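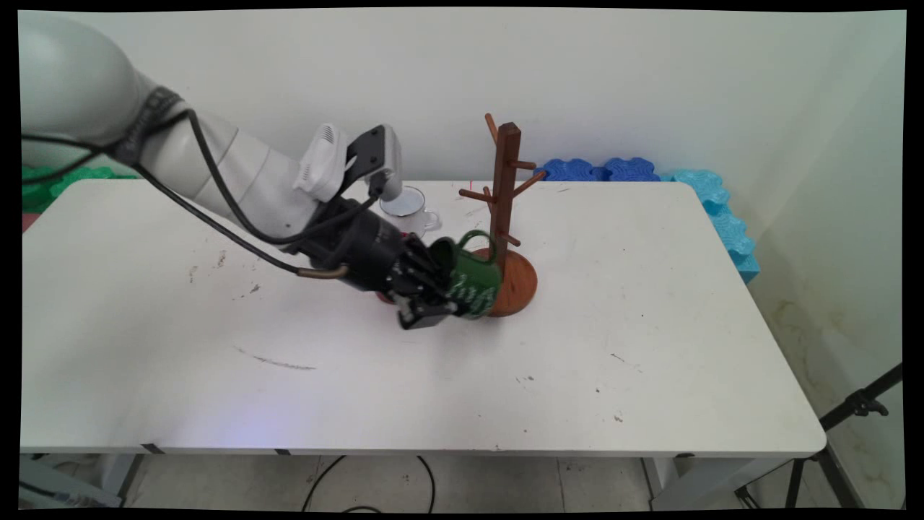
The Cladon is a portable hand-washing sink with a foot pump, made for the places where people really ought to wash their hands and where the nearest faucet is down a hall, across a parking lot, or behind a locked door. We started building them for farm stands and church suppers, and over the years they have found their way into polling places, school gyms, waiting rooms and a great many office break rooms. Think how many things get picked up in a room like that on an ordinary morning – the coffee pot, the fridge handle, a green mug from beside the wooden mug tree – and it's easy to see why people like having soap and running water within a few steps of the table.

There is no plumbing and no power cord. You fill the fresh tank, set it on the lower shelf, click the hose into place and step on the pedal. Water runs while you pump and stops when you stop, so your hands never have to touch a faucet. The used water drains into a second tank of the same size, and when the float in the window turns up, you carry that tank to a utility sink and pour it out. Plenty of our customers tell us that children take to the pedal right away and have to be coaxed off it so the next person can have a turn!

Cladon Standard, item 167
Molded cabinet, Atent foot pump, 2 tanks, soap shelf, towel hook
Color: light gray or navy
Price: $400, tanks and hose included
Ships in one carton, assembly with a Phillips screwdriver

The pump deserves a word of its own. Atent makes it for us, and it is the same one we've used since our first season, with a rubber diaphragm you can change yourself in a few minutes. We keep diaphragms, hoses and float windows in stock for every Cladon we have sold, and that is 1,268 sinks as of our last count, so please don't throw out an older one over a leak before you've called us. Very often it's only the washer.

The splash skirt is cut from Dinotex, a coated fabric that wipes clean with dish soap and a rag. It unsnaps if you want it off for the season. Please don't put it in the dryer – the coating curls at the edges, and we have not found a way to flatten it again.

For larger rooms and outdoor events there is also the Lương, our two-basin model, with a pedal on each side so that two people can wash at once. It's heavier and a bit wider, so do measure your doorway before ordering. The Lương is built to order, and the next batch is planned for October. If you'd like to be on the list, send us a note with your ZIP code and the color you want, and we'll write back with a shipping quote.

A few things people ask us. Warm water is fine in the fresh tank, but please let it cool if it's come straight off the stove. Any ordinary liquid soap will do. Freezing is hard on the pump, so drain it before you put the sink away in an unheated shed. Local rules on food booths vary quite a bit from one county to the next, and your health department can tell you what size of tank they require.

Prices and stock updated 13 August 2020.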